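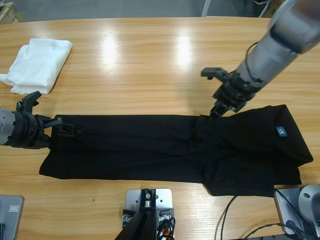 Can a machine do my chores yet? Your questions answered

Updated 11/4/23

We get a lot of post about robots and housework, and we love it! These are the questions that come up again and again, with the best replies we have at the moment. Barreto is a reader-funded guide to automation at home and in small workshops, and we don't sell anything mentioned on this page.

So, can a robot fold my laundry?

Some of it, slowly, on a good day. A pair of arms working on a table can fold a T-shirt, and a few years ago that would have had us all out of our chairs. What you can't buy is one machine that takes a tangled load out of the drum and gives you back a tidy pile. Each step of that is being worked on by somebody, and the steps haven't been joined up.

Why is cloth so hard?

A mug is the same shape wherever you put it down. A jumper has a new shape every time you drop it, and half of it is hidden underneath the other half. The machine has to find an edge or a corner it can trust, take hold of one layer (or two, if that's the plan) and keep track of the rest while it moves. Dark clothes add to the fun, as the creases and edges show up poorly to a camera.

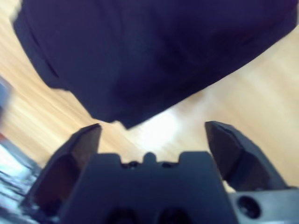

Navy fabric above the open fingers of a gripper.

Do they need two arms?

For folding, two help enormously. Try doing a shirt with one hand behind your back and you'll see! One arm can hold an end still while the other brings the fabric over. Single arms do fine with flannels and tea towels, and there are some lovely tricks with sliding a cloth over a table edge.

Why two plain fingers and not a proper hand?

They're simple, tough and easy to mend. Hands with four or five fingers are coming on quickly and we're very excited about them, but there is more in them to break, and a good pinch gets you a surprisingly long way with fabric.

How fast are they?

Slower than you. When we ran our towel test on the Grokine in October, it took 779 seconds to get through a stack that one of us finished during the adverts. Please check the speed on any video you watch. If it says 4x in the corner, the real thing takes four times as long.

What about the rest of the house?

Floors are the big success, and robot vacuums and mops are well worth having. Lawns too. Loading a dishwasher is possible in a lab kitchen where the plates are known in advance. Making a bed, cleaning a bath and picking up after children are all a long way off.

And on the shop floor?

Much further along! Moving boxes, tending a press, screwing down lids and stacking pallets are everyday jobs for machines now. The Pivton cell we visited packs 978 cartons in a shift and hardly pauses. Sewing and bagging soft goods still lean heavily on people, for the same reasons as your laundry.

Should I wait for a home model or buy something now?

If you want clean floors, buy now. If you want folded shirts, wait. We've had more than 2 letters asking whether to put down a deposit on the Dreltirier, and our reply is the same each time: ask to see it fold something you brought with you, at normal speed, with no one at the controls.

Can I send in a question?

Yes please, use the form on our contact page. Questions about socks are especially welcome, as we're putting together a whole page on pairing.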